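Drondel Cup and Small Items Set

README, version 2, June 2019
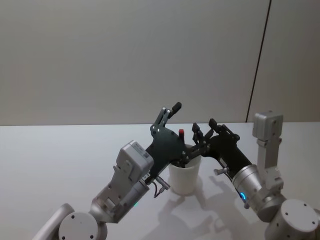 The set has 516 short clips of small things and a plain white cup on a white table. Each clip is one item and one cup. Clips are stored in folders by item color — red, blue, mixed.

Files
clips/ the recordings
items.csv item name, color, size in mm
notes.txt known problems

45 clips have no entry in items.csv yet. Use the folder name for those.

Changes since January: two duplicate folders removed, sizes checked again.

Maintained by Lendus. Send corrections with the clip number in the subject line.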